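Accueil > Textes > Nouvelles courtes

La motion 46

Temps de lecture : 4 minutes

Le conseil de Morkton siégeait le vendredi, à dix-huit heures, au-dessus de la bibliothèque. Kenza Zaki y tenait le procès-verbal depuis janvier. Elle avait remplacé un homme qui écrivait tout à la main et dont personne n'arrivait à relire les deux dernières années.

Ce soir-là, l'ordre du jour comportait un seul point sérieux : la motion 46, qui demandait à la ville de rompre son jumelage avec Flevero. Les deux villes se faisaient face de part et d'autre du détroit. Flevero avait fermé son port aux bateaux de Morkton au début de l'hiver, puis arrêté un équipage, puis relâché l'équipage sans rendre le bateau. Le gouvernement négociait. Les villes n'avaient pas leur mot à dire, sauf sur les jumelages.

Pierina Gatti présidait. Elle lut le texte debout, lentement, ses lunettes à la main. Il y avait du monde sur les bancs du public, surtout des familles de pêcheurs, et la fenêtre du fond était restée ouverte à cause de la chaleur.

— Qui demande la parole ?

Chantelle Khumalo se leva la première. Elle avait rédigé la motion.

— Mon frère était sur ce bateau, dit-elle. Je ne vais pas refaire l'histoire, vous la connaissez. Je demande qu'on retire le panneau à l'entrée de la ville. Je passe devant tous les matins.

On applaudit derrière. Gatti attendit que cela cesse.

Zofia Duda, qui était élue depuis plus longtemps que tous les autres, parla assise. Elle rappela que les écoles s'échangeaient des classes, que l'hôpital de Flevero avait pris 62 malades de Morkton l'année de l'inondation, et que sa fille y était née. Elle dit aussi que le maire de là-bas était un imbécile. Kenza hésita, puis nota : « Mme Duda exprime des réserves sur l'attitude du maire de Flevero. »

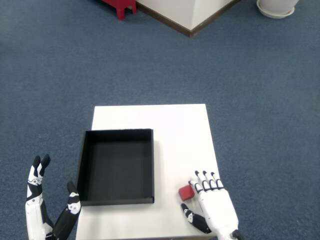 Le vote

Gatti proposa un vote à bulletin secret. Le règlement le permettait dès qu'un tiers des élus le demandait, et quatre mains s'étaient levées sur onze. Kenza distribua les papiers. Chacun écrivit à sa place, en cachant plus ou moins sa feuille.

Firdevs Dönmez garda son stylo en l'air un bon moment. Elle vendait du matériel de pêche rue Ngcobo et la moitié de ses clients étaient dans la salle. L'autre moitié venait de Flevero, ou en venait avant la fermeture du port. Elle n'avait pas pris la parole. Son voisin avait déjà plié son papier. Elle écrivit enfin quelque chose, le raya, écrivit à nouveau, et regarda vers la fenêtre.

Gatti dépouilla elle-même, à voix haute. Pour. Contre. Contre. Pour. Kenza traçait des bâtons dans la marge de son cahier. À cinq partout, il restait une feuille. La présidente la déplia, la tourna vers la lumière, et la tendit à Kenza sans rien dire.

Le mot « pour » était rayé. Le mot « contre » aussi. Dessous, on avait écrit : « Qu'ils rendent le bateau. »

— Bulletin nul, dit Gatti. Cinq voix pour, cinq voix contre. À égalité, la motion est rejetée.

Il y eut du bruit. Un homme cria que c'était une honte et sortit, puis rentra chercher sa veste. Chantelle Khumalo rangea ses papiers dans son sac. Elle demanda seulement si la phrase serait inscrite au procès-verbal.

— Un bulletin nul n'est pas recopié, répondit Gatti.

— Je demande qu'il le soit.

Gatti regarda Zofia Duda, qui haussa les épaules, puis les autres. Aucune objection. Kenza écrivit la phrase telle quelle, avec les guillemets.

La séance fut levée à vingt heures passées. En bas, sur les marches, Firdevs Dönmez cherchait ses clés. Chantelle Khumalo s'arrêta à côté d'elle.

— Tu ouvres demain ?

— À sept heures.

— Il me faut du fil. Du 200 mètres, si tu en as.

— J'en ai.

Elles descendirent ensemble jusqu'au parking. Kenza referma la fenêtre du fond, éteignit, et emporta le cahier chez elle pour le mettre au propre.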